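Trenora Chores: data card

Version 7, updated 09/10/2025
Maintained by Jailson Fontes and Jucélia Furtado

What this is

Trenora Chores is a collection of recordings of two-armed robots attempting the kind of work people do while thinking about something else. Putting groceries in a bin. Folding a dish towel. Pairing lids with the containers they came with. There are 2801 recordings in this release, of which 1659 end with the chore done to the standard set out under Scoring.

You may do that division yourself. We have, many times, in many moods.

The question we started with was whether machines can do household and shop-floor chores yet. The short answer is "some, slowly, with the right bag." The long answer is the rest of this file.

What you get

Each recording comes in its own folder with the following:

video from the fixed view beside the table and from each wrist
joint positions and gripper opening for both arms
a one-line instruction, such as "put the packets in the bin"
an outcome: done, partly done, not done, or abandoned
a notes file, which is often empty and occasionally a short novel

The notes files were typed by whoever was running the arms that day. We fixed the spelling where it got in the way of searching and left the swearing where it was informative.

Getting started

Unpack the archive, then point the loader at the top folder. The loader is called pilum and lives in the tools directory. It reads one chore at a time unless you tell it otherwise.

pilum list
pilum show towels --first 100
pilum export packets --outcome done

If export stops with a complaint about mismatched clocks, run pilum align on that folder and try again. If it complains a second time, send us the folder name. We already know about the ones in the lids group recorded in March, when the left wrist clock ran on a calendar of its own.

The viewer, Mạch, is optional. It draws the arms, the gripper traces and the video side by side, and it will happily eat all your memory if you open the whole towels group at once. Don't open the whole towels group at once.

Chores covered

Packets. Move packaged dry food from the table into a bin, or from a bin to the table. The arms are good at this until the packaging has opinions.

Towels. Fold one dish towel in half, then in half again. Corners must be within a hand's width of each other, a rule we loosened twice and are not proud of.

Lids. Match plastic containers to lids and press them shut. Finding the right lid works well. The pressing has taught us a great deal about how far a container can slide.

Parts. Sort small hardware from one tray into three cups. This is our only real shop-floor chore, and the one visitors ask about, usually with a budget in mind. It is also the one where the arms come closest to earning their keep. Bolts hold still and have a shape.

Wipe. Wipe a spill off the table with a cloth. The arm moves the cloth over the spill with great confidence. Scoring this group caused the longest argument in the project, as it depends on whether you believe a spill spread evenly is still a spill.

How the recordings were made

Most of the collection is teleoperated: a person moves a pair of leader arms and the robot copies them. The remainder came from a policy trained on the earlier versions, running by itself with a person standing close to the stop button. The field called driver tells you which is which. Please do not mix them and report a single number. Jucélia will find your paper and she will write to you.

Operators were asked to work at a comfortable pace, and comfortable turned out to differ by person. Jailson drives like a man defusing something. Others treat every chore as a race against lunch. Both styles are in here and both have an operator code, so you can filter on whichever you find less upsetting.

We reset the table by hand between attempts. Nothing in the collection shows a robot cleaning up after itself. When people ask how much labor a chore robot saves, we think of those resets, which took a person a few seconds each and did not require a computer.

Scoring

Done means the chore is finished and nothing was damaged, dropped off the table or left in the gripper. Partly done means at least one item is where it should be. Not done is plain enough. Abandoned means the operator gave up or pressed stop, and the notes file should say why. "No" is the full text of several of them.

Two people scored every recording separately. Where they disagreed, they watched it again together, and where they still disagreed the recording is marked disputed and left out of the success count. Most disputed recordings are towels. A towel can be folded, in a sense.

We did not score speed. A person bored and holding a phone beats the arms at every chore in this card. We recorded durations all the same, and you are welcome to plot them if your week has been too cheerful.

More on packets, because everyone asks

Packets is the biggest group and the one that makes the arms look most employable, so it deserves some cold water. We picked packaged food because it is cheap, it stacks, and any grocery stockroom or kitchen cupboard has plenty of it.
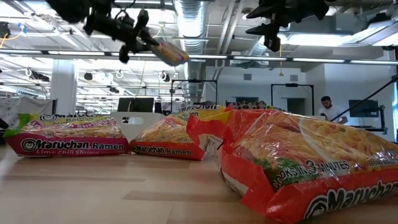

Soft packaging is where the packets group earns its difficulty rating. A single ramen packet is a fair test for two fingers: there is a firm block inside, the wrapper gives a little, and an arm can hang on to it even at a tilt, as the black gripper has it over the table. The multi-packs are another matter. The Lime Chili Shrimp bag lies flat with its noodle blocks stacked under clear plastic, and a planner that sees blocks will try to grab a block, through a bag it hasn't noticed. The big red-orange one is all wrinkles on its folded left side, it overlaps its neighbor, and it says COOKS IN 3 MINUTES, a schedule we have never matched for any part of the process. The white bin behind them has a handle cutout in its side, and cutouts like that are worth watching for if your detector was raised on tidy boxes.

Overlap is the best predictor of failure we have found. When one bag rests on another, the arms tend to pull both, or pull the top one and drag the lower one along by friction. A person slides a hand in between without knowing they have done it. We spent a good while trying to describe that hand motion in an instruction and ended up with "get under it," which the policy did not find helpful.

The second arm is also less help than you would hope. In many recordings one arm does the work while the other waits its turn, like the second person sent to carry a couch that already fits through the door. The field both_arms marks attempts where both grippers touched something on purpose.

What this is good for

Training and testing grasping on soft packages. Studying how operators differ. Comparing teleoperated and policy-driven attempts on the same chore. Showing to your manager when someone has sent them a video of a robot making breakfast.

What this is bad for

Any claim about homes. Everything was recorded in a working lab with exposed ceiling, hard light and people at desks. There are no pets, no toddlers, no drawer that sticks, and no one who moved the bin because they needed it for something else.

Any claim about cost. We did not track power, repairs or operator hours in a form we would defend.

Heavy things. The arms were not asked to lift anything you could not toss across a room.

Liquids, apart from the wipe group, which should perhaps be taken as a warning.

Known problems

Fluorescent light glares off clear plastic windows. Depth values on those patches are often nonsense. We kept them in, marked with the flag shiny.

The brand mix is narrow. We bought what the nearest store had, and a policy trained on packets alone may simply have learned what noodles look like. Test it on rice before you celebrate.

Some wrist video is blurry up close. The lens focuses a little past the fingertips, so the most interesting moment is the softest one.

Instructions were written by the same few people and it shows. Nearly all of them start with "put." If your model falls apart on "stick the noodles in the tub," that is partly our doing.

Seven folders in the parts group have the cups in the wrong order in the metadata. They are listed in errata.txt. The robot sorted them correctly and we did not, a result we have been asked to mention.

People in the recordings

Staff can be seen in the background of some video. Everyone who appears agreed to it. If you are one of them and have changed your mind, write to us and we will pull the folder from the next version. Audio was never recorded, for which everyone involved is grateful.

License and credit

Free to use for research and teaching. For commercial use, write to Cikimum, who paid for the arms and would like to hear from you. If you publish with the data, cite the version number. Scores shift between versions as disputes get settled, mostly downward.

Changes in this version

Added the wipe group.
Rescored all towels under the looser corner rule.
Split driver into its own field.
Pilum now refuses to export abandoned recordings unless you pass --really.
Removed a duplicate folder that had been making packets look better than it was.

Contributing

We take new recordings if they use the same folder layout and come with failures included. A batch in which everything succeeded will be sent back with questions. Laundry is wanted, particularly fitted sheets. Jailson has tried the fitted sheet and would prefer that somebody else go next.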